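Chapter 2
Lines That Cross

Take two pencils and drop them on your desk. Unless they land side by side, pointing exactly the same way, the lines they lie along will meet somewhere. That one small fact carries us through this whole chapter, and it is a wonderful one!

Kelly Bragança, who taught geometry in Lins for 15 years, started every course with crossing lines. Her students drew a pair, measured one angle, and had to name the other three before touching the protractor again. Try it yourself. If one angle is 84 degrees, the angle straight across from it is 84 degrees too, and each of its neighbors is 96.

Crossing lines are easy to find once you start looking - in fences, in folding chairs, in the big X that two cables make when they run from corner to corner across a ceiling. 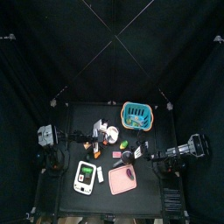
2.1 Naming the Angles

When two lines cross, the point they share is called the point of intersection. Angles on opposite sides of that point are vertical angles. The word has nothing to do with up and down; it comes from "vertex," the corner of an angle.

Angles that share a side are adjacent. At a crossing, two adjacent angles always add up to 180 degrees, so an 89-degree angle must sit next to one of 91 degrees.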